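Drinthorpe food shelf asks for snacks as school bags run short

DRINTHORPE, October 29, 2022 - The weekend food bag program at the Pendard Street food shelf is short on snacks and is asking residents to bring in chips, crackers and granola bars before the next packing session.

The program sends 519 bags home with students at 3 schools in Drinthorpe and Dundel. Each one holds two breakfasts, two lunches and a snack. Canned goods and cereal are well stocked through January, according to a notice posted at the food shelf, but the snack shelves are down to 400 items. 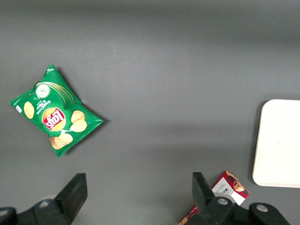 Bags of potato chips are accepted in any flavor, as long as they are sealed and within the date printed on the package. Both single-serve and larger bags can be used. Larger ones go to households with more than one child in the program. Chips are packed last, on top of the cans, to keep them from being crushed.

Items containing peanuts cannot be taken for the school bags but may be left for the regular pantry. Homemade food and opened packages are not accepted.

Donations can be dropped off at the Pendard Street entrance or in the bin inside Jacquet Hardware during store hours. The food shelf will also pick up from offices and apartment buildings that collect 14 items or more. Pickup requests can be made at the front desk.

Families who want to sign up for the weekend bags should contact their school office. There is no income form to fill out, and students may join at any point in the school year.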